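Notes from the big room

So we finally have the downstairs room back in working order, and I've been asked by at least 4 of you what on earth we did in there all of February. Well! Mostly we dragged furniture back and forth and argued about cloths.

I'll start with the shelving, as that was the bit I fought for. I wanted something low with open square cubbies, gray and wood, up against the middle wall. Nithin Chacko wanted a tall cupboard with doors (doors hide things, he said, and he has a point if you've ever seen my desk). We priced the cupboard at Pundon and it came to 1,399 before delivery, and that pretty much settled it. I've been smug about the cubbies ever since. You can reach everything, and when something isn't put back you see the gap right away.

Then the tables. I'm a big fan of the round ones and I know a few of you aren't. They don't push up against a wall nicely, I'll give you that, but you can get people all the way around one and nobody ends up stuck on a corner. The yellow-green cloth was my pick too. Krishnamoorthy Marar told me it looked like a salad. I like salad! It goes right down to the floor, so please mind your feet if you're carrying anything past it, and if you spill something, tell me the same day and I'll get it in the wash. I had a tea stain in there for 17 days once before I found it.

We left the smaller table and its chairs over by the windows, where the light is best, and two dark chairs near the counter for anybody who wants to sit down for a minute. The middle of the floor we're keeping clear of furniture. I did have a rug picked out from Avcı, a really lovely one, but it curled up at one end and I got tired of tripping over it, so back it went.

A couple of small things while I have you. The stairs are for going up and down, so no coats on the handrail please, there are hooks for that now. Chairs go back where you found them. And if you borrow from the cubbies, put it back in the same square, even if you think another square makes more sense.
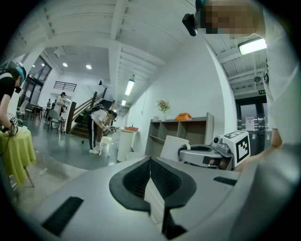

I'm still looking for two more cloths in the same color, by the way, so if you spot any, grab them and I'll pay you back.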